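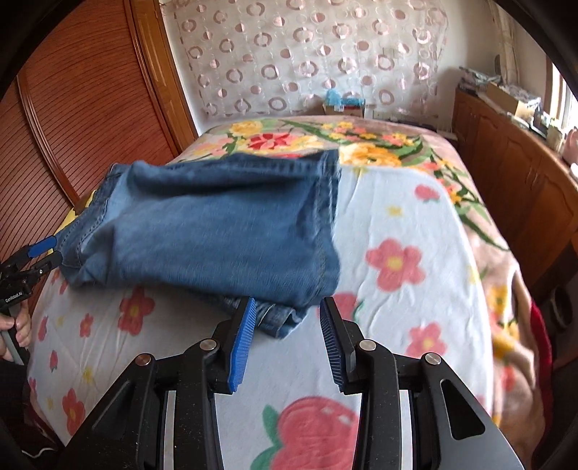 Jeans on the bed, folded, with a frayed lower layer still showing.

Zineb Berrada
Oct 31, 2022

Denim thread. Fall changeover in the bedroom, shorts out, jeans in. Notes on folding for a louvered wardrobe, written down so I stop relearning them every March and every fall.

Constraint first. The shelf in question is 900 mm wide and sits behind sliding doors. Only one half of the wardrobe is open at any moment, so a stack that straddles the middle can't be pulled out from either side. All stacks get built left or right of center. Nothing in the middle except a spare pillowcase.

Weight. My heaviest pair is almost 900 grams on the kitchen scale. Denim is the only thing in the closet where weight matters for stacking. T-shirts compress evenly. Jeans compress at the panels and stay thick at the waistband, the fly and the hems.

Consequence: if every waistband points the same way, the stack leans. Alternate them. Waistband left, waistband right, and so on up. The lean goes away and the height drops a little.

Folding order I use now:
Lay flat, front up. Smooth from the waist toward the hems with the flat of the hand.
One leg over the other, side seams lined up.
Tuck the crotch point in so the long edge is straight.
Hem up to just short of the waistband.
Then halves or thirds depending on the shelf.

The hem stops short of the waistband on purpose. Put the hem on top of the waistband and you have added the two thickest parts together. Two fingers short is enough.

Frayed pairs are a separate problem. Whitish threads along a worn seam catch on whatever goes past them, and the lower layer creeps out while you are squaring up the top one. I fold those with the worn part inside and then run a hand around the whole bottom edge before lifting.

Mattress vs. table. A mattress is a poor folding surface. It gives under the hand and you get a long soft ridge near the top fold. I use it anyway, as it is the only flat area in the room long enough for a full leg. Pull the sheet tight first. Wrinkles in the sheet end up as wrinkles in your alignment.

Somebody will ask about folding boards. I had a Flurner board for one winter. Fine for shirts. Too narrow for adult jeans, and the hinge line lands right on the pocket rivets. Gave it to my sister.

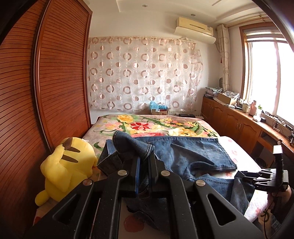
Wardrobe to the left, long cabinet under the window, bed in between.

Room layout. Everything gets sorted on the bed, then goes to one of two places: the wardrobe with the louvered sliding doors, or the low cabinet that runs under the window.

The louvers are a good thing for denim. Air gets through the slats. Back in the Siltonberg apartment I had solid doors, and anything put away slightly damp smelled like it by the weekend. The tradeoff is dust. Slats collect it. A dry paintbrush, top to bottom, gets into the gaps better than a cloth does.

Dust the slats before you put clothes away. I have done it in the other order.

The top of the cabinet is not storage. It is currently being used as storage. Folded things and papers in the corner, an open cardboard box, bottles, a power strip and its cables. It gets its own thread when I have a position on cables.

Rule I am testing: anything folded that stays on the cabinet top for 3 days goes into the wardrobe or out of the apartment. Results so far are mixed, mainly in the corner.

Dividers. I tried the Plurkelix clip-on type. The clip assumes a thinner shelf than mine and walks forward every time a stack is pulled. A plain bookend from Alaoui, the hardware place, does the same job and stays put. Felt on the bottom so it doesn't mark the wood.

Time per pair, start to shelf: 90 seconds when the pair is already right side out. Double it if it isn't. Turning them at the wash stage would fix this. I keep not doing it.

Stack limit is where I'm undecided. Past a certain height the bottom pair gets a hard crease across the knee that survives a full day of wearing. I rotate the bottom pair to the top on laundry day – works so far, but it means lifting the whole stack.

Sweaters next. Different rules, no rivets.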